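How to tell if a robot arm can handle a kitchen chore yet

Published November 25, 2023

Small robot arms now cost little enough that people are asking whether one could take over some kitchen work. The short answer is that they can do parts of some chores, if you set the counter up for them. The steps below are the ones we use at Nasine to decide whether a chore is worth trying. You need a tabletop arm, a free afternoon and a notebook.

Step 1. Pick one chore and write down every motion

"Make a snack" is too big. "Slice a soft fruit on a board" is a good size. Write it out as a person would do it: pick up the fruit, set it down, hold it still, bring the blade down, lift, move over, repeat. Most chores turn out longer on paper than you expect. Wiping a counter is short. Loading a dishwasher fills a page.

Step 2. Mark the motions that need two hands

Go down the list and put a mark beside anything where one hand holds and the other works. Cutting is the common one. A single arm has no second hand, so the food has to be held by a clamp, by a spiked board, or by you between runs with the arm stopped. If more than half of the list is marked, choose another chore.

Step 3. Set up the counter

Put the board where the arm can reach all of it without stretching straight out. Arms are weakest and shakiest at full reach. Keep the food to one side and the appliances to the other, and push jars and bottles to the back. Check that power cords lie outside the path of the arm.
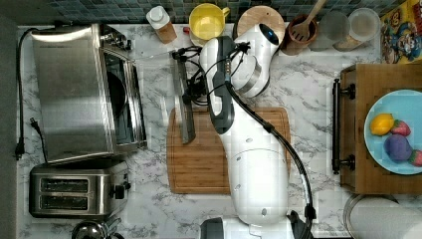

Step 4. Run it slowly with nothing on the board

Start at the lowest speed. Keep your hand near the stop button and everyone else out of reach, especially if the arm carries a blade. Watch the joints as well as the tip, as an elbow can knock over a jar while the tip is doing fine. Do 12 clean passes before you add food.

Step 5. Count the tries

Write down every try as good, helped or failed. "Helped" means you touched anything at all. In our Vodidum test we logged 300 tries at soft fruit. The arm finished 232 of them with no help. A person would find that rate annoying by the second day.

Step 6. Time it, including cleanup

Add setup, the run and washing the blade and gripper. If the total is longer than doing it by hand, the chore isn't ready.

We plan to repeat the test in December with a Brekisell gripper.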